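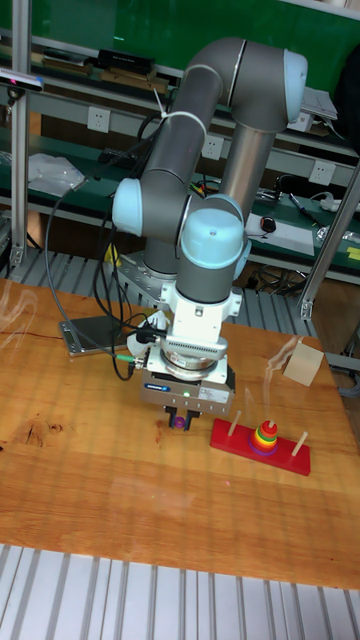
How many of the old roundup links still work?

Out of 3,605 links in the archive, 656 are dead and another 126 land on a page that has nothing to do with what we wrote. The rest load. I haven't read them all, so "load" is as far as I'll go.

Tue 6 May
Reading time: 5 min

Second full pass of the checker over the Flinham archive. Flinham is the Friday link post (movies, TV, comics, odd trivia, the usual), and the archive is every post since the site moved to Stulura. The first pass was useless. I had the timeout set too short and half the fan sites came back as dead when they were only slow. Raised the timeout, added one retry after a pause, ran it overnight.

Settings for this run:
- one request at a time per host
- one retry, after the whole list has been through once
- follow redirects, but save the final address next to the original
- save the page title if there is one

Saving the title is what made the difference. A lot of entertainment sites don't send a proper "not found" when an article goes away. They send you to the front page with a normal status, and the checker marks it as fine. With the title saved I can sort by it, and anything with the same title as the site's front page goes in the suspect pile. That's where the 126 came from. Casting news and trailer posts, mainly, plus a whole run of "facts you didn't know about" lists from one site that was bought and folded into another.

Trailers are the worst group overall. We used to embed whatever upload was around on the day, and those uploads got pulled as soon as the studio put up its own copy. Reviews hold up well. Personal blogs hold up better than I expected, and the ones that died tend to have gone all at once with the domain.

Checked 100 of the dead ones by hand against the saved copies we have. Nothing in that sample was wrongly marked. Thaddäus did the same with the redirects and found a few that were fine, a comics site that had only changed its address format. I've added a rule for that host.

What to do with them is the open question. Options as of this morning: strike the link and leave the text, swap in an archived copy where there is one, or delete the item from the post. I put the three on the shared page and said I leaned toward deleting items where the text makes no sense without the link. A line that says only "Check this out" is no use to anyone now.
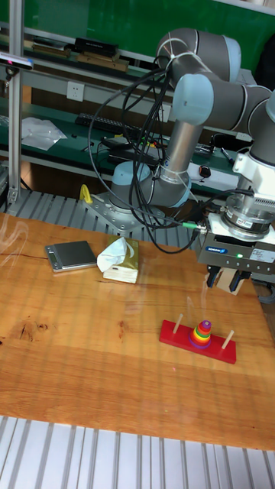

Rüdiger Pfeiffer answered under the draft that he would leave every item in, even the empty ones: "People come in from search looking for a post they remember. If the item is gone they think they have the wrong post. Strike it, put 'gone' after it, and move on. And please don't swap in archived copies without a mark, I want to know when I'm leaving the live page."

Fair enough. I had been thinking of the person reading straight down the page, and our logs say hardly anyone does that with an old roundup. They come for one item and leave. So the rule for now:

Dead, archived copy exists: link to the copy, add "(archived)".
Dead, no copy: strike the link, add "(gone)".
Redirected to something unrelated: treat as dead.
Redirected to the same article at a new address: update quietly.

Hannelore wants galleries handled separately. A gallery with the first picture saved and the other pages missing counts as archived by my rule and is no good to the reader. She'll look through those when she has time. I've tagged them in the sheet and taken them out of the batch.

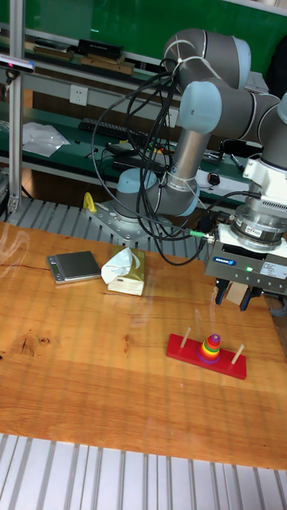 Arm and gripper, with the kitchen scale on the table.

Afternoon: wrote the replace script. It reads the sheet, opens each post in Stulura, changes the link and saves as a draft. It does not publish. Learned that the hard way last time, when every edited post went back to the top of the feed and subscribers got a pile of old movie news in their readers. Need to find out if Stulura can save an edit without touching the modified date. The manual says there's a switch for it. I can't find the switch. Asked Engelbert.

Problems so far:

Links with a tracking tail. Same article, different tail, so the sheet lists it twice. Strip everything after the question mark before comparing, except on the video hosts, where that's the part that matters.

Curly quotes in link text. The script looked for straight ones and skipped the item without a word. It logs a skip now.

Short links. We used Xaba for a while to shorten everything, and Xaba links still resolve, but if that service goes down we lose the lot in one go. Should expand them all to the full address in the same pass. Adding it.

Items with two links. "Read this, then this." One dead, one alive. The script handles each separately, and the result reads a bit strangely with "(gone)" in the middle of a sentence. Leaving it.

Leonie asked if we should run the same thing over Trerkumano, the quiz pages. Different template, and half the answers depend on the page they link to, so a dead link there means a question with no way to check the answer. I'd like to get this one finished first. July at the earliest.

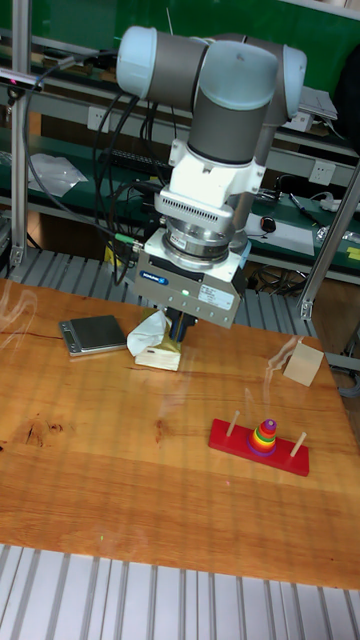

Gripper fingers down at the small wooden block.

Ran the script on one month of posts as a test. Drafts look right. One post has an unclosed tag from years back and everything after it came out struck through. Fixed by hand, and the script now stops if the number of opening and closing tags doesn't match.

To do:
- answer from Engelbert on the modified date
- expand Xaba links before anything else gets replaced
- Thaddäus to read the test drafts
- galleries, Hannelore
- rerun only the slow hosts, daytime, to see if any come back
- back up the archive again before the real run

Recent entries
First pass of the link checker, and why it was wrong
Sorting old roundup posts by topic
Feed readers and the modified date
Notes on moving Flinham to Stulura
Trerkumano quiz template, open questions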